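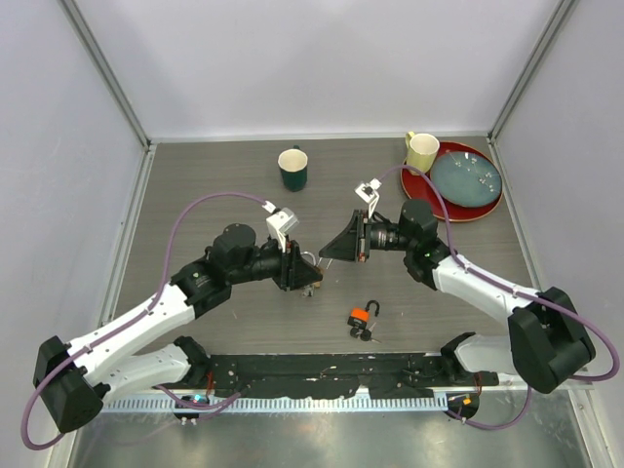
4. Demostración con dos brazos para la jornada de puertas abiertas

Esta sección es para el personal de Grenora que presenta la célula Macaraeg a los visitantes. La demostración del candado y las llaves dura 16 minutos, y conviene ensayarla una vez antes de abrir la sala.

4.1 Preparación

1. Coloque el candado en la mesa, entre las dos pinzas, con las llaves cerca.
2. Deje las tazas y el plato en la parte del fondo. Sirven para otra demostración (sección 5) y no deben entrar en el recorrido de los brazos.
3. Revise que los cables morados hacen su curva libre por encima de cada brazo. No los tense.
4. Compruebe la luz verde en la muñeca de cada brazo.

Nota: en la visita de noviembre se utilizó un candado más pequeño y las pinzas lo perdían con frecuencia. Lleve siempre uno de repuesto.

4.2 Desarrollo

5. Pida al grupo que quede detrás de la línea del suelo. El máximo es de 16 personas por grupo.
6. Inicie el programa Omiddale desde la consola y espere 30 segundos antes de hablar - el público mira primero los brazos y no escucha.
7. Cuando una pinza sujeta el candado y la otra se acerca al arco, muestre en la pantalla la vista de la cámara de muñeca.

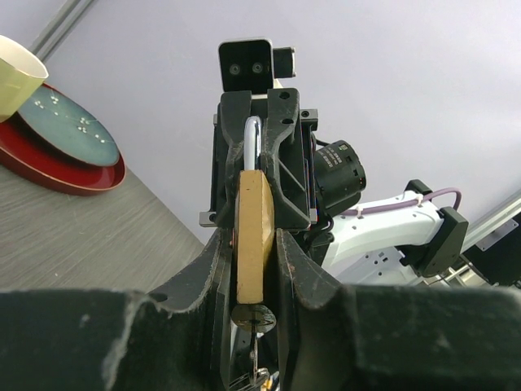

Última modificación de esta página: 19/08/2022

8. Explique que los dedos cogen el cuerpo del candado por los lados y que las llaves quedan en el espacio entre ellos.

PRECAUCIÓN: No meta la mano para recoger una llave caída. Pulse primero la parada y espere a que los dos brazos estén quietos.

Nota: las marcas claras en los dedos negros son de uso. Si un dedo tiene una grieta, cámbielo antes de la visita siguiente (referencia de pedido en Poltbridge: 3.310).

4.3 Después de cada grupo

9. Vuelva los brazos a la posición de inicio.
10. Ponga otra vez el candado y las llaves en su sitio y apunte en la hoja la hora de salida del grupo.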